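Notes on a two-arm cell: what the rules cover and what they leave to you

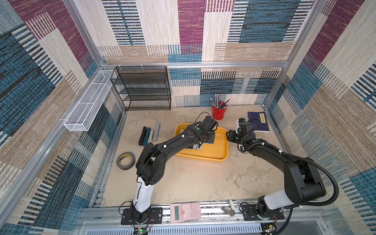

The stationery set-up, both arms over the table, left gripper in the tray.

I have been writing the working rules for our bench cells at Tarkell, and several people have asked for the reasoning in one place. These are my notes. They apply to small arms handling light objects inside an enclosure. Anyone moving castings should stop reading and talk to their safety engineer.

Start with the risk assessment. A robot arm on its own is incomplete machinery in the eyes of most standards, and the assessment has to cover the whole application: arm, gripper, object, table, enclosure and the person who reaches in to put the pencils back. I have seen three assessments this year that covered the arm and stopped at the flange. The gripper is where fingers get pinched.

With two arms the shared space needs its own entry. Our rule is that one arm holds the tray zone at a time. The second arm waits outside it until the first has reported clear, and the wait position is written down, with joint values, in the cell sheet. Malsha Roy argued for a software interlock alone. I wanted the speed limit as well, so we have both: 200 mm/s for either gripper when the other is within reach of the same tray. It slows a sorting run noticeably. I have not found a reason to raise it.

Cables come next. Conduit that loops beside a base is fine as long as the loop has been checked at the extremes of travel, and I mean with the arm driven there slowly, not estimated from the model. Check the clips on the links at the same time. We do this every Tuesday before the first run, and it is item 4 on the sheet. Boards mounted low near the bases should be on the same check, including the connectors and the thin wiring, which suffers from being brushed by sleeves.

Loose items on the front rail are a housekeeping matter until an arm comes down on one. The Tarkell rule is that an object is either in the task list or outside the cell before motion is enabled. Calculators, fittings and rolls of tape all count. If the task uses them, list them, with a start position. The current stationery list runs to 56 entries, and most of those are pens.

Indicator lights need a definition. Green on a wrist means whatever the integrator decided it means. On one Kurian cell I visited, it meant powered; on the next one along, it meant safe to approach. Write the meaning on a label and fix it where the operator stands. Do not let anyone treat a light as a substitute for the stop button.

The sheet is at revision C. The next full review is set for 2030, which I think is too far off, and I have asked for it to be brought forward. Comments on the shared-zone rule are welcome, particularly from anyone who has tried it with three arms.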